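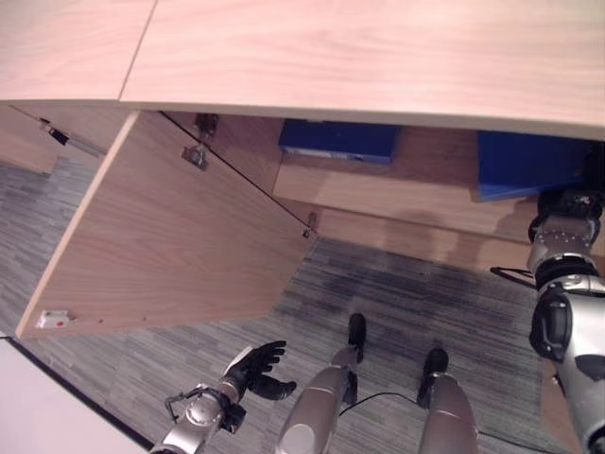 Work > Open calls > Equipment planning, paid participants

Droltwood is preparing its equipment budget for the next two years, and we look for people who will help us to spend it well. The call is open to office managers, facility staff, purchasing clerks and anybody who has had to decide if a machine is worth its price. You do not need a technical education.

What we are planning

We intend to buy humanoid robots for storage work in offices: opening cabinets, reaching to a shelf, handling boxes and folders. Two suppliers, Skosus and Pidoder, have sent us offers. The offers are difficult to compare. One puts the hands in the base price and service in a separate contract, and the other does it the opposite way. Spare parts, training hours, insurance and floor space are mentioned in different places or are missing. Before we sign anything, we want a cost sheet which a normal office can read and fill in.

The job that we use for all calculations is a low cabinet under a countertop, with a hinged door and one shelf inside. It sounds like a small job. For the budget it is a good one, as the robot must stand near, look down under the edge of the countertop and bring its arm to the shelf while the door is open. From this we can estimate how much space must stay free in front of the furniture, and if the customer should pay for a change of furniture or for a longer arm.

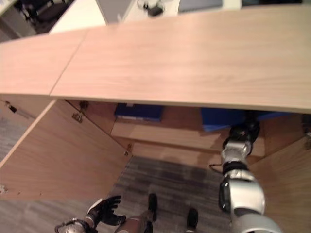

Shirazi wrote to us after the first notice that the furniture should have its own line in the budget, and that we will regret it if we put it under "other". We agree with this, and the draft sheet now has such a line.

What you will do

You will take part in 5 sessions of two hours each. In the sessions you will:

- read both offers and mark every cost that is not clear to you
- fill in the draft cost sheet for your own workplace, or for a workplace you know well
- estimate how many hours per week the cabinet job takes when a person does it
- discuss with us which equipment should be bought, which should be rented, and what can wait until next April

Between the sessions there is a little homework, around 30 minutes each time. You will not operate a robot.

What we offer

Each participant receives 1628 dollars for the complete series, paid after the last session. If you must stop early, we pay for the sessions you attended. We also pay your travel inside the city. You may keep the finished cost sheet and use it at your own company without a fee.

Who can apply

You are 18 or older and you can read a price offer in English. You have worked with a budget of any size, also a very small one. Employees of the two suppliers cannot take part, and the same is valid for their close family.

How to apply

Please write one page, not more, about a purchase of equipment that you planned or helped to plan. Tell us what it cost in the offer and what it cost in the end. A purchase that went badly is as welcome as a good one. Send the page to Elaheh Zamani at Droltwood, with the words "cost sheet" in the subject line. Applications are accepted until Wednesday, June 26, 2024. We answer everyone, also when the answer is no.

14 shares | 3 comments

Comments

marit_k
Is the payment before or after tax? And can two people from the same office apply together?

Elaheh Zamani
It is before tax. Two people from one office may apply, but please send two separate pages.

dunstan88
Please put the yearly service on the first page of the sheet. We bought a floor scrubber two years ago and the service contract was the expensive part.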